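# The Robot That Wouldn't Hurry

The first thing Lorraine Heywood did when I showed up was hand me a mug of tea and ask whether I'd ever lost an argument with a dishwasher. I had, of course. "Good," she said. "Then you understand planning." And off she went down the hall before I'd found a place to put my coat.

I'd come to Prostano to write about software, which is a hard thing to go and look at. You can visit a shipyard. You can stand in a bakery at four in the morning and come home smelling of it. But the people here make a planner, meaning the part of a robot's brain that decides what the arms should do next and in what order, and for most of my visit the most dramatic thing in the building was a bar creeping across a monitor. I loved it more than I expected to.

The planner is called Urban, after somebody's grandfather, or after a wine saint, depending on who's telling it. Urban doesn't see anything and doesn't move anything. Another piece of software, which everyone calls Nilberg, looks through the robot's cameras and produces a list of what it thinks is out there. Urban reads the list, reads the job ("clear the table," say), and comes up with a sequence of moves. Then a third layer, the controller, turns those moves into joint angles, many times a second, and complains when they can't be done.

The complaining turned out to be my favorite part. I had imagined robots failing with a crash and a shower of broken crockery. Mostly they fail in a log file. *No path found. Goal not reachable. Timed out.* Lorraine scrolls through these the way my mother reads obituaries, quickly and with little noises of recognition.

## Reaching for the fruit

The trouble that brought me here started with a simple idea. Radomír Hrnčiar, who wrote a good half of Urban and drinks his coffee out of a measuring jug, wanted the planner to be able to admit it wasn't sure. Older versions took whatever the perception software said as gospel. If Nilberg said there was a bowl, there was a bowl, and Urban would plan a beautiful bowl-shaped grasp and carry it out with total confidence on whatever happened to be sitting there.

So Radomír made it keep several guesses alive at once. Each object gets a little set of possibilities, each with a score, and the planner looks for moves that would be okay under most of them. If two guesses need different grasps, Urban can decide to take another look first, from a different angle, before committing.

It sounds so sensible! And for a while it was a disaster. The robot would look at an object, feel unsure, lean over to see it better, notice that leaning had made it unsure about something else, and lean back. Radomír once left a run going over lunch and came back to find it had spent the entire time doing this. He showed me the recording, sped up. It looked like someone trying to choose a seat on a bus.

Nearly all of this happens in simulation, which I should have guessed. The team builds rooms in software, stands the virtual robot in them, and lets it have a go while everyone else gets on with their day. A room can be put back exactly as it was with one command, which is more than I can say for mine. They run 800 rooms overnight, and in the morning there's a table of results waiting, green for finished and red for stuck, and a small crowd around it with toast.

Lorraine pulled one up and left it on the big monitor while we talked, and I found myself staring at the green thing in the middle of the table. A lime? A pepper? She let me dither for a bit. "Now you're Nilberg," she said. 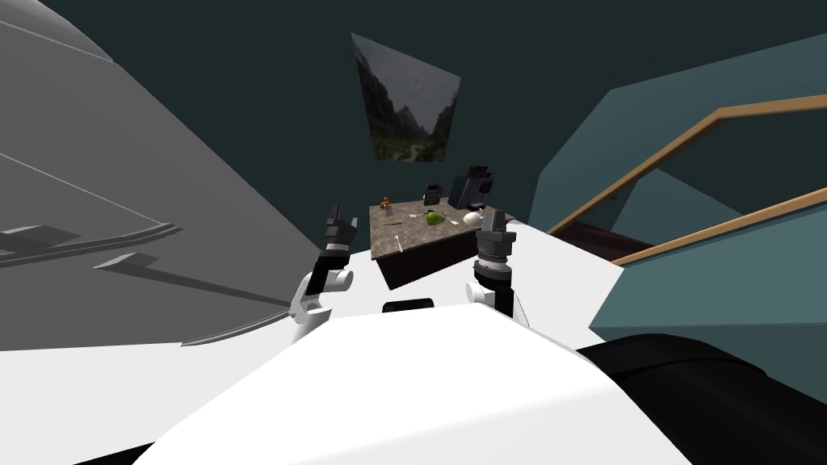 Lorraine Heywood thinks the guessing is the easy bit and that people who write about robots always get stuck on it. What keeps her up, she told me, is reach. A planner can be completely right about what an object is and still pick the wrong hand for it, and then it's three moves in before it finds out that the elbow has nowhere to go.

I asked how a program finds that out before moving. The short answer is that it tries things in its head, over and over, very fast. For each grasp it likes, Urban asks the controller's math whether there's any set of joint angles that would put the gripper there without the arm passing through the table, the wall, or the rest of the robot. Mostly the answer is no. It asks again with the wrist turned a little. No. A little more. No. Lorraine has it print these attempts when she's debugging, and one evening's log for one small bottle ran to 242 rejected poses before a good one showed up.

"And then it looked easy," she said. "You'd have watched that and thought, well, it just picked it up."

Two arms make it worse, and also better. Worse, since each one is now an obstacle for the other. Better, in that there are far more ways to get at something. The current version plans both arms together for short stretches and then lets them go their own way when they're far enough apart not to care. Deciding what "far enough" means has taken up most of the spring. There was a week when it was set too small and the arms kept politely stopping to let each other through, and neither one would go first. I have been in that doorway.

## The trouble with thinking too much

By the afternoon I'd moved to the desk of Orsolya Vörös, where the chairs are better. She looks after the part that decides when to stop thinking, and if I had to pick one job in the building to steal, it would be hers.

Here's the thing about a planner that can consider lots of possibilities: it will. Give it more time and it finds a slightly better plan. Give it more still and it finds one slightly better than that, saving a few inches of elbow travel. Meanwhile the robot is standing there like a statue and whoever asked for the table to be cleared has done it themselves and gone to bed.

Orsolya's fix is a kind of budget. Every decision gets a price, and the price goes up the longer Urban spends on it. Picking up something sturdy in the open is cheap, so it's told to get on with it. Something half hidden behind something tall can have a longer think. And the extra looks, the leaning that made Radomír's lunchtime robot so miserable, now cost the most of all. You can still lean. You just have to really want to.

She told me the first prices were pure guesswork, numbers she typed in because a box needed a number. Then they let the overnight runs adjust them, nudging each price up or down depending on whether the rooms came back green or red. After 25 nights they'd mostly settled. I asked if she was surprised by where any of them ended up and she laughed and turned the monitor toward me. The price of doing nothing at all, of waiting for a moment and then reading Nilberg's list again, had dropped nearly to zero. Perception wobbles from one instant to the next, so an object that's a bowl now might be something else a heartbeat later, and a short pause lets the wobble average out. The system had learned to hesitate on purpose.

You notice it once you know. I watched a run at normal speed and there it was before each grasp, a tiny stillness, like a pianist before the first note. It's a bit lovely and also a bit annoying. Lorraine would like it shorter. Radomír thinks it should be longer. They've been having this conversation since February and both of them were delighted to have someone new to have it at.

## Somebody has to read the logs

None of this would be possible without tools, and tools are nobody's idea of a magazine story, so let me sneak them in near the end. Nicanor Benítez builds the viewer, the program the others use to wind a failed run backward and ask it questions. Click on a moment and it shows every guess the planner was holding, every plan it threw out, and the reason it gave. It's called Proravo and it has a search box, and the search box is apparently the thing that changed everyone's life.

Before that, they used text files. Radomír described scrolling through them with real pain in his voice. One bug, where Urban would now and then try to put an object down in the exact spot it was still planning to pick it up from, hid in there for months. With the viewer they found it in a morning - Nicanor typed in "place," sorted by distance, and there they all were in a row at the top with a distance of zero.

I tried it myself, with supervision. I found a red room, wound it back, and saw that the robot had reached for a utensil with the right arm when the left one was plainly closer. Or plainly to me. I called Nicanor over, feeling pretty pleased with myself, and he clicked twice and showed me the left arm's rejected plans, a whole column of them. The wrist would have run out of turn halfway there. The right arm was the better choice and it had failed later, for a different reason, that I'd scrolled straight past. He was very nice about it.

There's a limit to what you can learn in made-up rooms, and they all said so without my asking. Things in simulation don't slip quite the way things slip. Light behaves itself. Norbert Trnka, the one person at Prostano whose job is mostly the real hardware, keeps a list taped inside a cupboard door of everything that worked on the monitor and didn't work on his bench, and he let me read it but not copy it down. I'll just say that wet spoons feature.

The next version goes over to him in July. Before then they want a clean run of 1,000 rooms with no timeouts, and when I left they were stuck on a handful that wouldn't go green whatever anyone did. Orsolya wanted to raise a price. Lorraine wanted to look at the reach again. Radomír had gone off to rinse out his jug, and the argument was waiting for him when he got back.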